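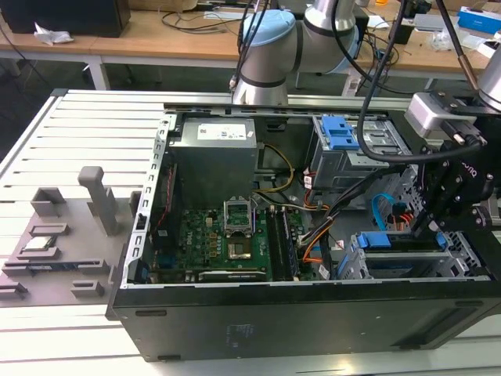

Figure 1. The bench with the case open, parts fixture on the left.

Teaching Two Arms to Put a Computer Together: Collecting Demonstrations for the Gosling Project

Final report, group project module
Natsumi Chiba

1. What I was asked to do

Gosling is the name our lab gives to a pair of robot arms and the learning system meant to drive them one day. My part was the unglamorous end: gather enough examples of a person steering the arms through simple PC assembly jobs that a model could be trained on them. The proposal I wrote in the first week describes this as "a short data collection phase followed by extensive evaluation". The marker is invited to enjoy that sentence as much as I have.

The project ended with 1331 recorded attempts, of which a respectable share are any use. The evaluation was less extensive than planned. Section 6 covers it, and is brief.

2. Why a computer

The choice of task was inherited. The group before mine had worked on stacking cups, and their supervisor had grown tired of cups. A desktop computer has several things going for it as a test. The parts are meant to fit together in one way only. They are cheap if you are not fussy about age. Most of the jobs can be explained to a new operator in a sentence, and nearly all of them go wrong in interesting ways.

It also has things going against it, chiefly that it was designed to be built by someone with fingers. A memory module wants to be pushed down hard at both ends. A processor wants not to be pushed at all. Cables want to be wherever you are about to put the gripper. I had assembled one computer in my life before this, with my cousin doing the difficult bits, and I now have opinions about cable routing that I can't bring up in company.

3. The setup

The case lies on its side on the slatted aluminium table with the side panel off, so that everything is worked on from above. The arms come in over it from the back and the right. Loose parts wait in a grey printed fixture to the left of the case, with a slot for the processor and a longer one for the memory.

The fixture deserves a paragraph, as it took longer than any other piece of hardware. My first version was a flat tray. Operators spent most of each attempt trying to pick a memory module off a flat surface, which is difficult even by hand if you bite your nails. The second version stood everything upright and looked splendid, and the parts fell over. The current one holds them loosely in raised slots with tabs. I printed it overnight on the department machine, Provby, which has a queue and a temperament.

The arms are steered through a program called Estotell, written by a doctoral student who has since left for a job with daylight. The operator sits at the side with a pair of hand controllers and the arms copy the movement at a reduced scale. Estotell records joint positions, gripper opening and the camera views together, and saves the lot when you press the pedal. If you press the pedal twice it also saves, but over the top of the previous attempt. I found this out on a Tuesday.

4. The tasks

We settled on 6 tasks after starting with a much longer list and being talked down.

Pick the processor out of the fixture and hold it level over the socket.
Lower the processor into the open socket and let go.
Pick the memory module out of the fixture.
Seat the memory module in a marked slot.
Release a drive clip.
Move a cable out of the way and keep it there.

The last one was added late and is the only one I would call my own idea. Every other task kept failing on account of the cables, so it seemed fair to make the cables a task. It proved the hardest to write instructions for. "Out of the way" means something different to each person, and one operator's out of the way was behind the power supply, where the cable stayed for the rest of the session.

Closing the socket frame was on the original list. It was removed after I watched the arm try. The lever needs a firm sideways push and then a downward one, and the gripper can provide either, but the change from one to the other alarmed everybody in the room. We left the socket frame lifted for all recordings of the processor tasks. A model trained on our data will therefore be able to install a processor only in a computer that somebody has kindly opened first and will kindly close afterwards.

5. Collecting

5.1 Operators

There were 6 operators including me. The others were students from my year, paid in coffee vouchers from the Gultalstead building café, which changed hands twice during the project and honoured the vouchers under one of the owners. Each operator had a practice session before anything was recorded. I kept the practice recordings anyway, in a separate folder, and they turned out useful later for showing the model what a bad grasp looks like.

People differ a great deal. The fastest operator played a lot of games and treated every attempt as a race. The tidiest took three times as long and moved the arm as if carrying soup. I had assumed the model would prefer the soup. In early training it did worse on the slow recordings, probably because they contain long stretches in which nothing moves while the operator thinks, and the model learned to think too. It would reach the edge of the case, stop, and consider its future. Trimming the pauses helped. Asking operators to decide what to do before they started helped more, and cost nothing, and I wish I had done it in week one.

5.2 Resetting

Any paper on this subject will tell you how many demonstrations were collected. I have read very few that mention putting everything back. For every attempt at seating a memory module, somebody has to unseat it, return it to the fixture and check that the case hasn't crept along the table. For the drive clip it is worse: the clip has to be pushed home again until it clicks, and my thumb can confirm this.

I tried having the operator use the arms to do the reset as well, on the theory that we would get two examples for the price of one. This is a sound theory. In practice, pulling memory out with the gripper lifted one corner of the board enough that I stopped the session and went for a walk.

5.3 Varying things on purpose

If the case is always in exactly the same place, the model learns the place and ignores the case. I marked 22 starting positions on the table with small bits of tape, a mixture of shifts and slight turns, and the case was moved to a new one after each short batch. The tape was then tidied away by a well-meaning person over a weekend, and the positions were marked again from my notes. The two sets agree fairly well. Where they don't, I have called it additional variation.

The cables were varied without any effort from us.

5.4 What was thrown out

Attempts were rejected if the part was dropped outside the case, if the arms touched each other, if a camera view was missing, or if the operator gave up. I labelled them by watching every one at double speed. This was the most educational part of the project and the one I would least like to repeat. Failures in which the operator recovered were kept. A part picked up crooked, put down and picked up again properly is worth having, as the model will certainly pick things up crooked and needs to have seen somebody cope.

Deciding what counted as success for seating memory was awkward. From the cameras, a module that is fully home and a module that is nearly home look the same. For the later recordings I pressed each one with a finger after the attempt and wrote down whether it moved. The earlier ones are labelled by eye and should be treated with suspicion. They are flagged in the notes file.

6. Evaluation

The model trained on the final set picks up the memory module reliably from the fixture and holds it over the board at a sensible angle. It lines it up with the slot often enough to be encouraging. It does not push hard enough. I believe this is a fault in the data: the operators couldn't feel resistance through the hand controllers, so they were all gentle, and the model has learned good manners.

On the processor it does better than I expected. The lid gives the gripper a clean thing to hold, and there is no pushing involved. Orientation is a coin toss, as we always laid the chip in the fixture the same way round and the model has never had cause to look.

On cables it waves. There is no kinder word. The gripper travels to where a cable has often been, closes, and carries whatever it has, frequently air, to one side.

7. What I would change

Label on the day of recording. I left mine for a fortnight, and by then my notes said things like "good but see other one".

Give the operators some sense of force, even a light that comes on when the arm is pushing. Estotell has the numbers already and simply keeps them to itself.

Turn the processor round in its slot now and then.

Write the reset time into the plan. My schedule allowed for the attempts and assumed the computer would take itself apart.

Put a cover over the pedal.

8. Handing over

The recordings, the notes file and the drawings for the fixture are on the group drive in the Gosling folder, with the rejected attempts kept separately and labelled by reason. The next student should read the notes file before using anything from the first fortnight. The spare memory modules are in the second drawer. The one with a dot of nail varnish on it doesn't work and never has, and is excellent for practice.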